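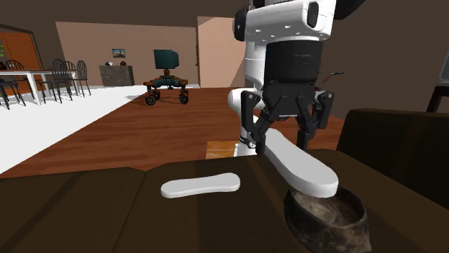
Department of Applied Automation, Prullosley College

Chapter 2
Rules for Arms That Work in Living Spaces

Most of the safety rules that technicians learn first were written for factories. They assume a floor marked with paint, a fence with a gate, and people who have been trained to stay out. A living room has none of this. The furniture moves, the lighting changes from hour to hour, and the person sitting nearby may be a child or a visitor who has never seen the machine run.

This chapter covers the written rules a team should have in place before a robot arm handles household objects, first in simulation and then on real equipment. It does not replace the standards that apply where you work. Those are listed in the appendix, and your instructor will tell you which ones are required for your placement.

By the end of the chapter you should be able to write a task statement, carry out a hazard review for a simple pick-and-place task, set a stop rule and keep a trial record that another technician can follow.

2.1 The task statement

Every trial begins with a task statement. It is one short paragraph that names the object to be moved, the surface it starts on, the place it is supposed to end up, and what counts as finished. "Tidy the sofa" is not a task statement. "Pick up one white object from the seat and release it inside the bowl" is close, but it leaves open which object is meant if more than one is present, and whether an object resting on the rim counts as inside.

At the Menon test house, Ayane Tsuchiya's group rejected 12 statements in their first month of reviews. Most of them had the same fault: the writer knew what success looked like and had not put it on paper. Two people watching the same trial then scored it differently, and the results could not be used.

Write the statement before anyone runs the task. If it has to be changed later, give the new version its own number and keep the old one. Trials scored under different versions are not added together.

2.2 Soft surfaces

A table is flat and stays where it is. A seat cushion gives under load, and a light bowl standing on it can tip when something touches the rim. For this reason a task on upholstery needs its own review, even if the same task has already been approved on a table.

The review should answer these points:

Whether the container can tip, and what happens to its contents if it does.
How far the surface sinks when the gripper presses on it.
Whether the arm's links can touch the backrest or an armrest on the way in or out.
What lies under the release point if the object is dropped early.

The third point is the one most often missed. Students tend to check the path of the fingertips and forget the elbow, which may sweep through a much larger space. Plot the whole arm – every link, for the full motion – and check it against the furniture.
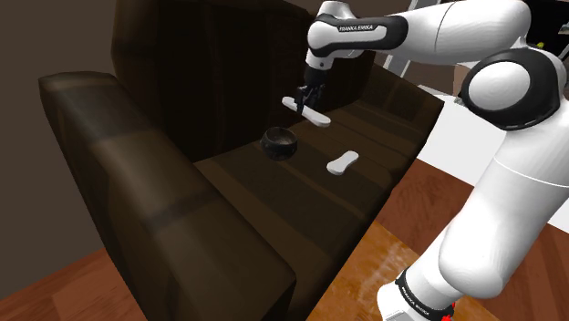
Long objects call for extra care. When an object is held away from its middle, one end reaches well past the fingers, and that end can strike something even though the gripper itself is clear. Treat the held object as part of the arm when you set clearances. Record where along its length it was gripped, and review the path again if the grip point changes.

2.3 What simulation can and cannot approve

A simulated trial is good evidence about reach, clearance and the order of steps. It is weaker evidence about friction, cushion stiffness and the way a worn surface behaves. The Nenholm site guide handles this with a simple rule: a simulated pass allows a team to request a real trial at reduced speed, and nothing more.

The number of simulated runs does not change the rule. Henk Timmermans once brought a file of 2000 clean runs to a site review and asked to go straight to full speed. The request was refused. All of the runs used the same cushion setting, so the file said very little about any other cushion.

When you vary the conditions, write down what was varied and over what range. Object position is the usual choice. Surface stiffness, object weight and lighting should also be considered.

2.4 Stop rules

A stop rule states who may stop a trial, how, and what has to happen before it restarts. Anyone present may stop a real trial. Only the trial lead may restart it, after the cause has been written in the record.

Simulated trials need stop rules too. A run that is allowed to continue after a collision can end with the object in the right place and be scored as a pass. Set the software to end the run at first contact with any surface the task statement does not name, and score it as a failure.

Key terms for this section: task statement, release point, clearance, stop rule, trial lead.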